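Setting up a folding bench so your people don't hate it

I run the back end of a small shop that sells secondhand clothes and kitchen bits online, and since February we've had an arm doing part of the sorting and folding. I get a lot of messages asking how we set it up, and nearly all of them are about the arm. Fair enough, it's the exciting bit! But the arm took an afternoon to bolt down and the rest took months, so most of what follows is about the rest.

Step 1: Write down what people do now

Before you move any furniture, stand next to whoever folds and watch. I spent two mornings beside Rochelle Paewai with a notepad and found out she does three jobs at once. She folds, she checks for stains and pulled threads, and she decides what gets listed and what goes to rag. I'd been calling the whole lot "folding". If I'd handed that over in one lump we'd have had some very tidy T-shirts with holes in them.

So split it up. Ours came out as: lay out, check, fold, stack, label. The arm got lay out and fold. Checking stayed with Rochelle, and she was quite firm about that (rightly).

Step 2: Sort out the table

Go for a plain, pale top with nothing printed on it. Ours is white, and coloured cotton stands out on it a treat. Wipe it at the start of each shift and again after lunch, and don't fret about little scuffs, you'll get plenty.
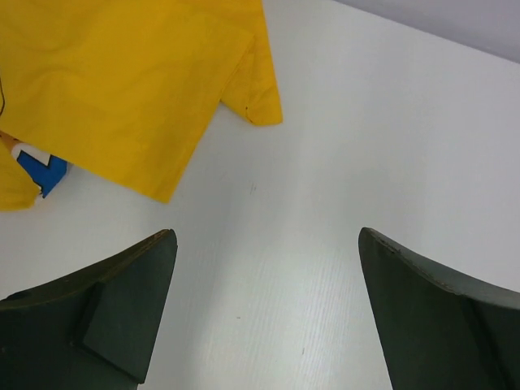
Start with T-shirts. They're forgiving, you'll have loads of them, and if one goes wrong you just shake it out and put it back. We did 335 before I let anyone try a shirt with buttons, and I'd do the same again. Jumpers came much later and I'm still not happy with jumpers.

Put garments down one at a time. I know it's tempting to tip the basket out, and Kane did exactly that on his first go, and we spent the next half hour untangling sleeves.

Step 3: Agree who can stop it

Everyone can. Put that in writing and stick it on the wall. We have one stop button at each end of the bench and a rule that you never have to explain why you pressed it. For the first fortnight it got pressed all the time, which I'd take as a good sign. Lajos Bozsik does our evening shift and he was pressing it every time he walked past with a trolley, so we moved the trolley route. Took ten minutes with a roll of floor tape.

Step 4: Bring in the odd shapes slowly

Once clothes are ticking along you can try mixing in the household stuff. We allow up to nine items in a mixed session and no more, and whoever's on the bench picks them. Flat things and round things are a good pair to begin with. Cloths, trays, that sort of thing. Leave glass for another month.
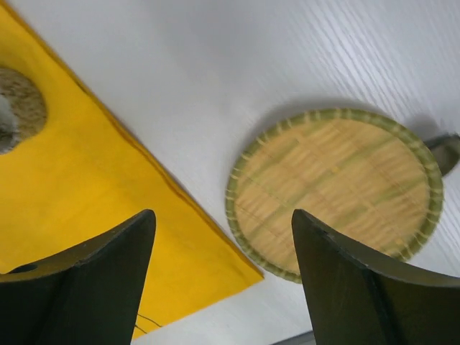 Keep a log as you go. Mine is a cheap exercise book with four columns: what it was, did it get picked up, did a person step in, and anything annoying. That last column is the one I read. By the time we'd logged 1265 items there was a whole page of grumbles about the height of the bench, so we raised it, and Rochelle's shoulder has been a lot better for it.

Step 5: Redo the rota, and do it with them in the room

Here's where I made a mess of things. I worked out that the arm was doing almost 493 folds a week, decided that was a chunk of hours saved, and wrote a new rota on my own at the kitchen table. It went down very badly! Nikola pointed out that I'd filled every gap with checking, and checking for four hours straight is miserable. Your eyes go. Folding had been the rest in between and I'd taken it away.

We swap every 45 minutes now: checking, then packing, then minding the bench. Everybody learns all three, me included, and nobody lost hours. If you're planning to cut hours, say so at the start, as people will work it out anyway and they won't tell you a thing after that.

Step 6: Leave some folding by hand

We still hand fold the delicate pieces and anything going out as a present. Lajos likes doing them at the end of his shift with the radio on, so that's when they get done. Put those in their own crate with a lid, label it clearly, and keep it off the bench.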